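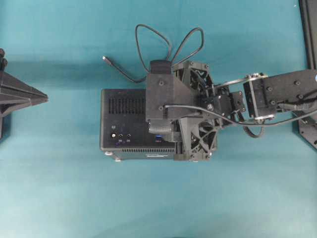
Week 3: Cooling, airflow and dust in small equipment

Notes by Lensa Tsegaye. Read these before the workshop. The worksheet is handed out in class.

Heat in an enclosure

Nearly all the electrical energy that goes into a small computer or power supply ends up as heat. If the heat can't leave the enclosure, the temperature inside rises until the losses through the walls and vents match the power going in. Every component then runs at that temperature plus its own rise above the surrounding air.

Heat leaves in three ways. Conduction carries it from the chip through the heat sink and into the case. Convection carries it off in moving air. Radiation accounts for a small share at the temperatures we deal with, although a painted case radiates better than a polished one.

Natural and forced convection

A fanless unit relies on warm air rising. It needs an inlet low down and an outlet higher up, and it needs clear space at both. Laying a unit on its side can change which openings do the work, so check the maker's instructions before mounting one vertically.

With a fan, the direction of flow is set by the fan and orientation matters less. What matters is the path. Air takes the easiest route, and if there is a gap between the fan and the heat sink, much of it will go around the fins.

Working out the temperature rise

For steady conditions:

temperature rise (°C) = power (W) × thermal resistance (°C/W)

Worked problem. A sealed enclosure dissipates 28 W. Its thermal resistance to the room is 1 °C/W. The internal rise is 28 °C. In a room at 30 °C, the air inside settles at 58 °C. A part rated to 60 °C has very little margin, and none at all after a summer afternoon in a tin shed.

Dust

Dust does two things. It blocks openings and it coats the fins, where it acts as an insulator. Fibres from carpet and clothing are worse than fine grit, as they mat together across a grille.

For cleaning:
Switch off, unplug and let the unit cool.
Hold the fan still before using compressed air.
Use short bursts and keep the can upright.
Brush the grilles from the outside, then vacuum up what falls.
Don't use a household vacuum directly on a circuit board.

Record the date and what was done in the maintenance log. Victor Odera will show the log format in the workshop.

For next week

Finish problems 1 to 6 on the worksheet. Read the chapter on heat sinks, leaving out the section on liquid cooling, which isn't assessed. Questions about marking go to Njoroge Kariuki in the Ridthorpe building.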